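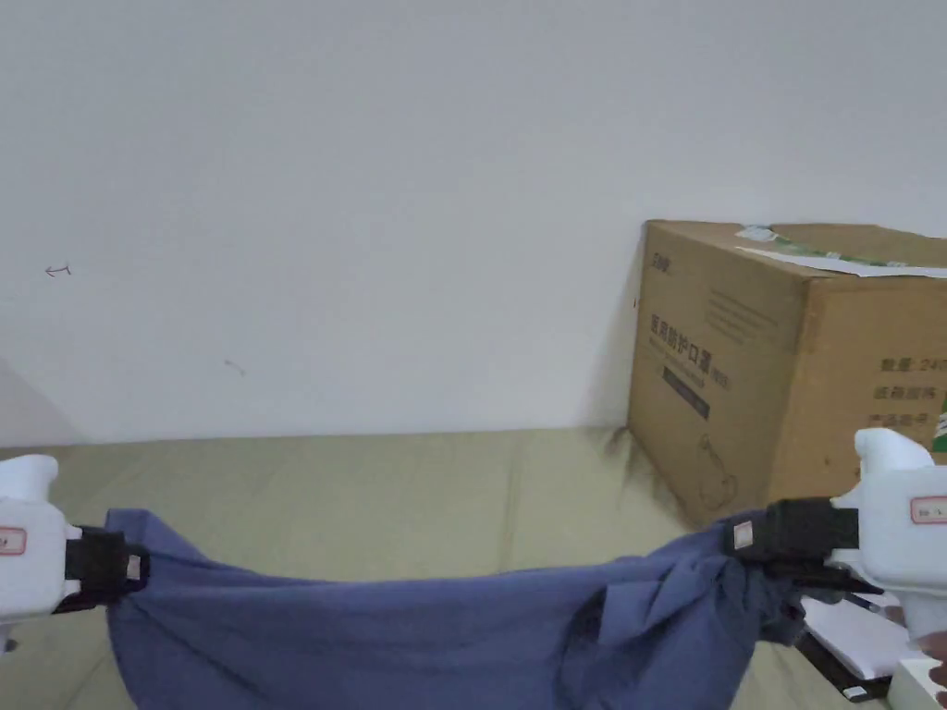
back wall as of this morning. arrow is pen, straight onto the paint

dusty_rollers wrote:
Right. Moving out in April, want the bond back, and I've got a white wall that needs touching up. Pen arrow on it, little scuff a bit further along. Rest of the wall is fine. Can I just dab over those two spots or do I have to do the whole bloody wall? Have half a tin of Duven low sheen in the shed which MIGHT be the same white. No label left on it. Rental in Gadwood if that matters, agent is picky.

kelpie_mum wrote:
Don't dab. Whatever you do. Did it in our last place, wall looked like it had chicken pox once the afternoon sun hit it.

Tradie_Noel wrote:
Depends. Matte you can get away with dabbing if it's the same tin and the paint's not too old. Low sheen, no chance, it flashes every time. Your wall looks matte to me from the photo so the shed tin is probably the wrong one anyway.

First job though is the pen. Ink bleeds through acrylic. You'll paint it, look great, come back after lunch and there's your arrow again in a nice pale purple. Stain blocker first. Small tin, small artist brush, only over the line itself.

dusty_rollers wrote:
how small a tin are we talking, not spending a hundred bucks on an arrow

Tradie_Noel wrote:
Smallest they do. Or ask a neighbour, everyone has a crusty one under the laundry sink.

quollity wrote:
Metho on a cotton bud before anyone opens any paint. Took biro off our hallway, three goes. Magic sponge for the scuff, damp, barely press.

Tradie_Noel wrote:
Metho will take flat acrylic off with the ink. Seen it plenty. You end up with a shiny bald patch bigger than the mark was

quollity wrote:
Well it didn't on mine.

Tradie_Noel wrote:
Yours was probably semi gloss. Hallways often are.

quollity wrote:
It was not semi gloss, I painted it. Test behind a door first like a normal person, problem solved.

maribel_s wrote:
Property manager here (well, was, 19 years of it, out now thank god). Couple of things.

Check your entry condition report BEFORE touching anything. If the arrow was there when you moved in and it's written down, leave it alone. Not yours to fix. I've had tenants repaint a wall nobody asked them to, wrong white, and then cop a bill for it when they'd have paid zero.

A scuff that size is wear and tear. Pen isn't, generally. And if you do paint, get the OK in an email, don't just do it. Phone calls vanish.

Maribel Sánchez, signing off with my full name out of habit, sorry

dusty_rollers wrote:
Report says "walls good, minor marks" for every single room. Copy and paste job. So is the arrow a minor mark??

maribel_s wrote:
Arguable, and I'd argue it. Did you take photos going in?

dusty_rollers wrote:
Took 40 of the oven

kelpie_mum wrote:
hahaha

FlatWhiteWalls wrote:
Unpopular opinion, do the whole wall corner to corner. One wall is a morning's work. Two coats. Nobody can see a join if the join is in the corner. Cut in along the top and sides, roll it while the edge is wet, 10 min break and no longer or it drags. You spend more time on here arguing about metho than it takes to paint it.

Colour: cut a chip out from somewhere hidden, thumbnail size, down behind the skirting or inside the robe, take it to the paint shop to be scanned. Don't trust the shed tin. There are 2,000 whites and every one of them looks right in the tin.

quollity wrote:
Cutting a chip out of a rental wall. Brilliant advice. Now there's three marks.

FlatWhiteWalls wrote:
Behind the wardrobe door mate, filler takes two seconds. Or peel a switch plate back, always a bit of overspill round the hole.

Tradie_Noel wrote:
Power off if you're going behind a switch plate. And really, leave that to a sparky.
Agree on corner to corner but only if the cleaning doesnt work. Order I'd go: damp cloth, sponge on the scuff, then block the pen, dab with a scanned match, let it dry overnight, look at it in daylight side on. If it shows do the wall.

kelpie_mum wrote:
Paint shop in Kindach did me a sample pot matched off a chip, still had heaps left after. Ask for the sample pot. Check it's the same sheen tho, ours only came in the one and I didn't ask, hence the chicken pox

cabrera_reno wrote:
If you do end up rolling it, nap matters. 10mm on a smooth wall. Foam leaves bubbles. Also move everything back a metre and drop sheet the lot, white specks on green fabric don't come out, ask me about my couch

dusty_rollers wrote:
ok so. Emailed the agent re the arrow. Trying the sponge on the scuff tonight, no metho (sorry quollity), sample pot if she says fix it. Will post back

quollity wrote:
Suit yourself. Behind a door. Five minutes.

dusty_rollers wrote:
Agent replied already!! "Please ensure walls are returned to original condition." So that's no help at all

maribel_s wrote:
Write back and ask if that means she approves you painting. Yes or no. Keep it to one line.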